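Otlow Countertop Task Kit
Manipulation practice set for single-arm research stations
Sold by Griston

The Otlow kit is a set of kitchen props and task cards for labs that train or test a robot arm on household work. It fits on an ordinary counter or bench and needs no power of its own. The arm and gripper are not included.
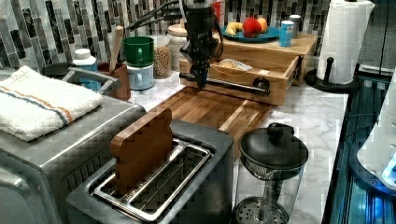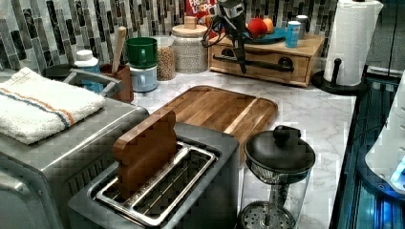

Drawer and toaster layout, with a wooden slice standing in the toaster in both views.

What comes in the box

Small wooden drawer unit with a bar handle
Wooden bread slices, set of 2
Plate and play fruit
Task cards, set of 100, printed on both sides
Counter template for marking start positions

You supply the larger items. Most buyers use a toaster, a French press and whatever mugs and canisters they already have. Any two-slot toaster should work if the slots will take a slice of bread. Leave it unplugged.

Task cards

Each card gives a start position, a goal and a pass rule. The drawer cards cover opening, closing, putting an item in and taking one out. The toaster cards cover inserting and removing a slice. The longer cards chain up to 6 steps, and a run is marked by the last step completed, so a partial result still counts for something. Blank cards can be ordered separately.

Clutter is part of the layout. The template has spaces for crocks, jars and cups at the back of the counter, and the cards say which of them may be moved between runs. If your policy is new, start with the back row cleared and add items as it improves.

Drawer unit

The handle stands off the front on two posts, which leaves room for a finger behind it. Most parallel grippers can either hook the bar or pinch it. The drawer runs wood on wood and is a little stiff out of the box. Rub candle wax along the runners before first use and again every 500 cycles. The unit is light, so put the supplied grip pads under it or it will slide forward when the arm pulls.

Changes in the Eta revision

Eta replaces the kit we sold until May. The handle posts are now bolted through the drawer front — the old ones were screwed in from behind and worked loose. The card numbering has changed too, so don't mix old and new sets when reporting results. Replacement fronts for the older drawer are still available.

Software

Siliņa, our run logger, is a free download with every kit. It records card number, start time, result and operator notes, and exports to CSV. It does not control the arm.

Ordering

Orders placed by 17th November ship before the winter shutdown. Schools and university labs can pay by purchase order. For bulk pricing or spare parts, write to Kendra Caron at the Griston sales desk and include your kit serial number if you have one. It is on the underside of the drawer unit.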